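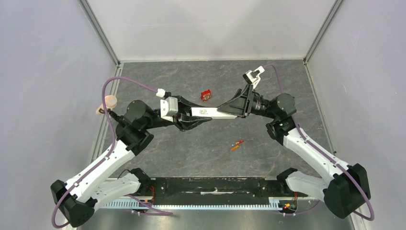
Resistant starch and butyrate: dose, timing, and whether stool numbers mean anything

Grakine Boards > Nutrition Science > Fiber and Fermentation

pennerd
December 10, 2018
I am trying to settle on a protocol for raw potato starch and keep running into the same problem. Most of the short trials I have read use a fixed daily dose, measure fecal butyrate at the start and end, and report a mean increase. The means hide a lot. In any group there are people whose butyrate does not move, and a few where it drops.
Two questions. Is there a reason to go above 20 g a day? And does splitting the dose between morning and evening change anything in the distal colon, where I would want the fermentation to happen?
Darcy

kwkwok
Dose first. Potato starch is type 2, so it only resists digestion while the granule is intact. Stir it into something cold. If you put it in soup you have gelatinized it and you are eating ordinary starch.
On 20 g versus 40 g, I have not seen a clean dose response. At 40 g the usual finding is more gas and more dropouts. Some of the extra passes through unfermented.

S_Kaczmarczyk
I would not put weight on fecal butyrate at all. The colon lining absorbs nearly all of it before it reaches the stool. What you measure is production minus absorption, with transit time mixed in. Faster transit gives you a higher number with no change in production.

kwkwok
That is fair for absolute values. Within one person on a stable diet, with several samples per period, I still think the direction is informative.

S_Kaczmarczyk
Only if transit is stable, and fiber is one of the things that changes transit. So the intervention moves the confounder. Record stool consistency with every sample at minimum.

phongvu9
Nonresponders are mostly explained by who is there to do the first step. Raw granules need a primary degrader, Ruminococcus bromii or certain bifidobacteria. The butyrate producers downstream live on what those release, plus acetate and lactate. No primary degrader, no cross-feeding, and the starch leaves more or less as it came in. Splitting the dose will not fix that.

pennerd
Is 16S sequencing enough to tell me whether I have R. bromii? I can get a Farnolard kit with 3000 reads per sample.

phongvu9
For presence at moderate abundance, yes. At 3000 reads a taxon at one in a thousand gives you three reads on average, and I would not interpret three reads. Absence at that depth is weak evidence. Also check that their extraction includes bead beating – Gram-positive cells are hard to lyse and get undercounted without it.

brondum_o
Mild disagreement with phongvu9. I ran nine weeks on starch with no change in symptoms or consistency for the first four, then a clear shift. A low-abundance degrader can take time to expand. Two-week trials would have called me a nonresponder.

S_Kaczmarczyk
Or something else in your diet changed in week five. One person, no washout, no control period.

brondum_o
Agreed, it is one person. I plan to repeat it in February with a washout and will post the log.

pennerd
Going with 20 g once daily in cold yogurt, two weeks baseline, eight weeks on, consistency recorded throughout. I will skip the split dose. Oddur, please post the log in this thread when you have it.

kwkwok
Start at 5 g and step up over the first week. And keep the yogurt the same brand and amount during baseline, or you are testing two things.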